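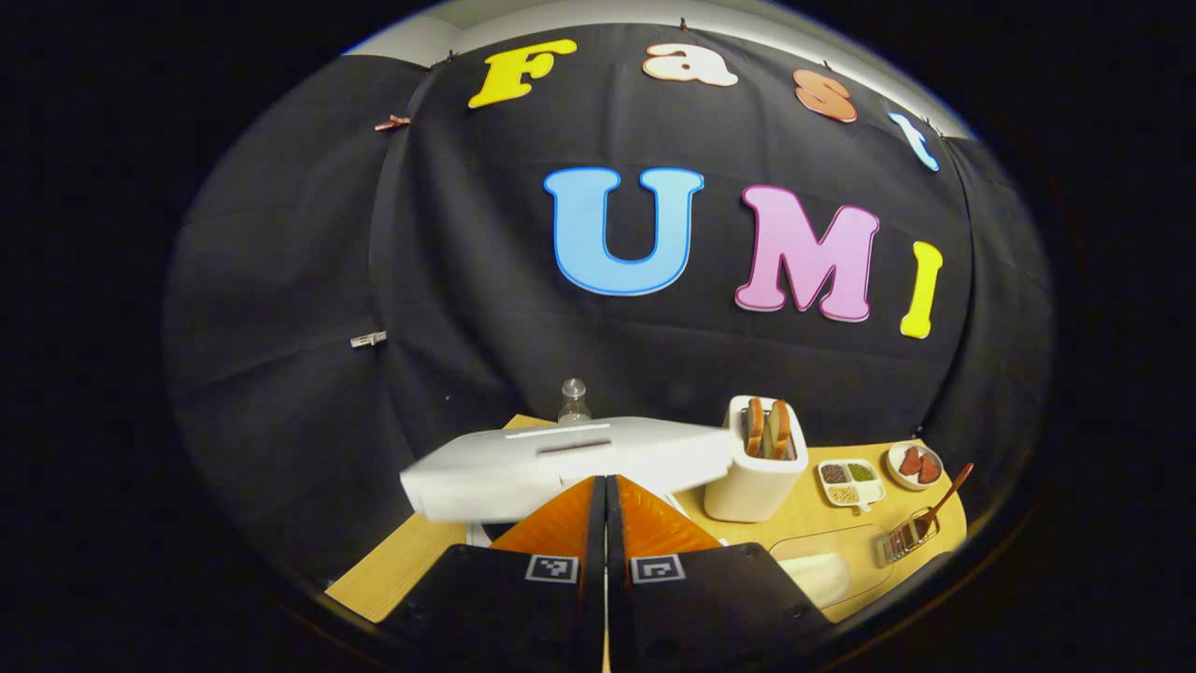
Figure 2. Wrist view at the table. Toaster with two slices up, glass bottle behind the white object, tray at lower right.

Papers > Lutel > Handheld policies > 4.2 Latency matching

4.2 Latency matching. Gripper width comes from the square markers on the fingers, one each side. Pose comes from SLAM. The two streams do not line up by themselves, so we shift the width signal before training. Blurred views like Fig. 2 are kept in. We tried dropping them at Heltthorpe and the policy got jerky near contact, probaly from gaps in the action sequence. After filtering, 288 of 303 episodes remain. Lost ones were all tracking failures. Same planner settings as in the Bragança runs.

Comments

Rogério Rangel: Is the shift fixed, or refitted for each session? Cant tell from the text.

zarnumside_lab: We saw the same jerk when we dropped blurred views. Code for the filter please?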